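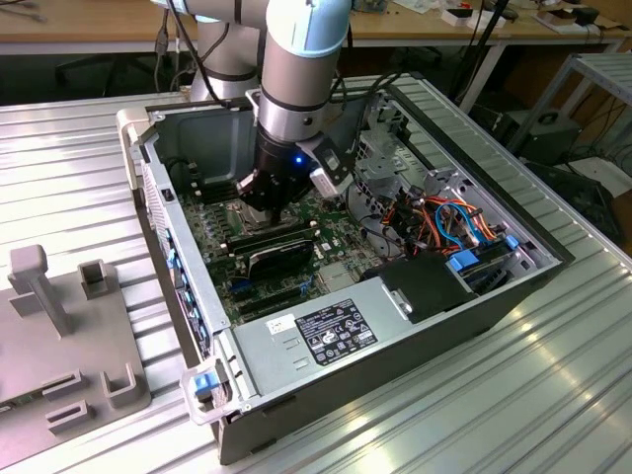 Workshop tips for small makers: getting a batch ready for the shops

Selling a few pieces to friends is one job and supplying a shop is another. The tips on this page are for people who make things at home or in a shared unit (leather goods, turned bowls, candles, printed cloth, small furniture) and who have just had a first order from a retailer. They come from the members' sheets at Fladetari, where most of us share benches and all of us share one sink.

Keep a master piece

Before you start on the order, make one piece you are happy with and put it away. Label it "master" and don't sell it. Every later piece gets held up against it. Without a master you end up comparing each piece with the one before, and small changes creep in until the last one in the box is a different size from the first.

Write the measurements on a card and tie the card to the master. Include the things you think you will remember, such as the stitch length, the grit you finished with and the number of coats.

Make jigs out of scrap

If you have to measure the same thing more than twice, make a jig. It needn't be handsome. A strip of offcut with a stop screwed to one end will do for cutting straps to length. For drilling, use something harder, as the hole in a softwood guide wears oval quite quickly.

Write on the jig what it is for. Oľga Paulík found a drawer full of her own unmarked jigs when she moved benches and could place only a couple of them.

Work in stages, but not too many pieces at once

Cut everything, then drill everything, then sand everything. It saves setting up and clearing away. The trouble with a very large batch is that a mistake at the cutting stage goes through the lot. An order of 50 is best split in two, with one piece from each half taken all the way to finished before you go on with the rest.

Let glue and finish have their full time. Shops can smell a box of things that were oiled the night before, and lids stick.

Marking your work

A stamp, a burnt mark or a sewn label should be in the same place on every piece. Choose somewhere a customer will find it without it being the first thing they see. The underside is fine for bowls and boards. On bags, inside the top edge is better than inside the pocket.

Test a stamp on scrap from the same hide or plank. Leather should be slightly damp for stamping, cool to the cheek but with no water showing on the surface. With end grain, go lightly and do it before oiling.

If you use paper labels on jars or tins, wipe the surface with a little surgical spirit first and let it dry. Labels put on over a fingerprint lift at that corner within weeks.

Swing tags

Shops like a tag with four things on it: what it is, what it is made of, how to look after it and who made it. Leave room for the shop's own price sticker. If you leave no room they will put it over your name.

Use string with some grip. Waxed cotton holds a knot, shiny ribbon doesn't. Cut all the strings first by winding them round a piece of board and slicing through one edge.

Working out a trade price

A shop will often expect to pay half of what it charges before tax. Work from your real costs, including the tags, the box, the petrol and the pieces that went wrong. Time yourself over a whole batch and divide it up. Timing one piece gives a flattering answer.

If the sum doesn't work, look first at where the time goes. Nazareno Serra makes stools, and in May he dropped one hand-shaped edge that buyers had never remarked on. It took 56 minutes out of each stool and he kept his price where it was.

Don't undercut the shop from your own stall or website. Use the same retail price everywhere.

Packing

Use the same size of box for every order if you can. Pieces should not touch each other or the sides. Crumpled paper is good enough for most things, provided there is enough of it. Shake the box gently once it is closed, and if anything shifts, open it and add more.

Wrap oiled wood in plain tissue. Printed newspaper marks pale wood and undyed leather, and the marks don't come out.

Put the delivery note in last, on top, with the order number, the number of pieces and the agreed price. Keep a copy. Ours go in a ring binder, and note 1136 was once the only proof that a box had gone to the Dimum shop and not to Lukden.

Sale or return

If a shop takes your work on sale or return, agree three points in writing: how long it stays, who pays for damage and when you get paid. An email is enough. Go in now and then to see how it is displayed. Take a soft cloth, and ask before you start tidying.

Returned stock should be checked before it goes back on the shelf. Look for sun fading on one side, sticky patches from price labels and scuffed bases. White spirit on a rag takes off most label glue from varnished wood. On waxed wood, try a little more of the same wax and rub.

Looking after the bench between orders

Sweep before you stop for the day, not when you start. Oily rags should be opened out flat outdoors until stiff, or put in a lidded metal tin with water, as a heap of them can catch fire without any help. Linseed oil is the worst for this.

Empty the glue pot, put the lids back on and write the date opened on any new tin of finish. Shared clamps go back on the Trnka rack with the jaws closed. The small ones hang on the left.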